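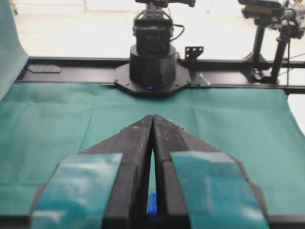 ## Plendier 3 review: grasp planning for a two-arm bench

Small blue parts on a blue-green cloth are a fair test for segmentation, and that is most of what I gave Plendier over 12 days. The wrist view is crowded too, with the two dark fingers and their teal pads taking up much of the lower half.

**Setup.** The install took 20 minutes on a clean machine. Hand-eye calibration is a guided routine and it worked on the second try. The first failed because I had the wrong camera selected, and the error message didn't say so.

**Perception.** You draw a mask over the fingers once and the software ignores them from then on. Skirnach, which I used before, kept proposing grasps on its own gripper. Glossy pads still cause some false edges - a tighter mask helped.

**Planning.** It treats the other arm's base and the rail as fixed collision objects, and you enter those by hand. Plans are short and smooth. Changing the scene means a full reload, and that got old fast.

**Logs.** I ran 2,569 attempts and could replay any of them with the mask and chosen grasp overlaid. I used this more than anything else in the package.

**Wants.** Better error text, partial scene reloads, and a way to import meshes from Losuto without converting them first.

I'm keeping it for bench work.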